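How I Finally Got My Tiny Bedroom Under Control (One Basket at a Time)

My bedroom is small. You open the door and you're pretty much on the bed already, and for years every flat surface in there was buried under chargers, hair ties, receipts and half-read magazines. I tried the big weekend cleanouts and they lasted maybe four days. What stuck was a basket habit so simple I'm a bit embarrassed to write a whole page about it, but people keep asking, so let's go!

Step 1: Start on the floor

Grab a basket with a handle and kneel down. Everything small that doesn't live on the floor goes in, and you don't sort it yet. I repeat, do NOT sort it yet (I once picked up a single earring and spent an entire evening reorganizing my jewelry box). Put some music on and keep moving until you've been all the way around the bed.

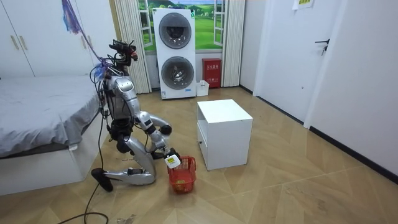 Gizella Vincze: I do the floor last, because half of what's on my dresser ends up falling down there while I'm dusting. Am I doing it backwards?

Not at all, Gizella, if it works then keep it! I go floor first so I'm not stepping on things while I carry stuff around, but if your dresser is the messy spot, start there.

Step 2: Clear the nightstand

Now take everything off the nightstand, even the lamp if it unplugs easily. Wipe the top with a damp cloth and let it dry. Then put back only what you reach for in bed. For me it's the lamp, a glass of water, my book and hand cream. Mine used to hold a little Planari dish for coins too, and all it did was collect more coins, so it moved to the hallway.

Pull the drawer open while you're there if yours has one. Mine had 8 dead pens in it. Eight!
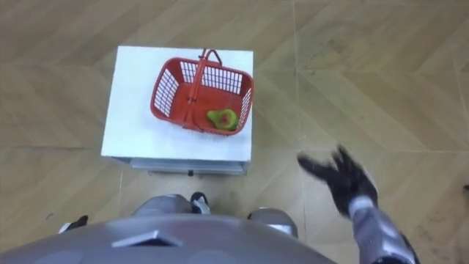
Photo: Lerkance

Step 3: Sort up high

Sorting on the floor kills my back, so I set the basket on something about hip height, or on the bed if there's no room anywhere else. I make a pile for the bedroom, a pile for the rest of the house and a pile for the trash. The bedroom pile goes away first, and the rest-of-the-house pile goes back in the basket to be carried out.

If you're stuck on something, leave it in the basket overnight. I've had a Gerketti phone case ride around in mine since January and I think we both know how that ends. 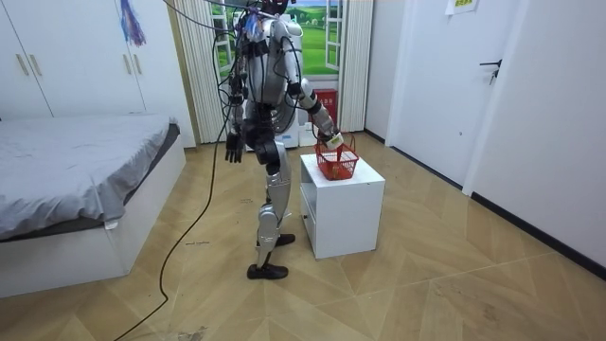

What size basket should I get?

Go for one you can lift with one hand when it's full. Anything bigger turns into storage, and then you've got a messy basket as well as a messy room.

Step 4: The evening lap

Okay, so this is the part that keeps it going. Before bed, I walk one lap of the room with the basket and pick up whatever's out of place. I do it at 9:30, right after I brush my teeth, and it's over before I've had time to get annoyed about it.

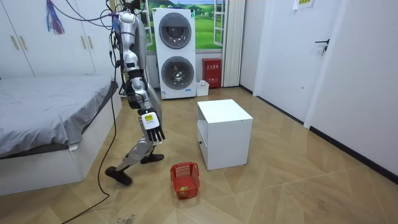 On a bad day I skip the putting away and just leave the basket by the door, then empty it the next morning while the coffee's brewing. The walk is the bit I try never to miss. If you share the room, take turns, and agree ahead of time that nobody complains about where their socks ended up (we learned that one the hard way).

Next up I'm tackling the closet, which has a Hashemi shoe rack in it that I haven't seen the bottom shelf of in ages. Wish me luck, and tell me in the comments where your clutter piles up!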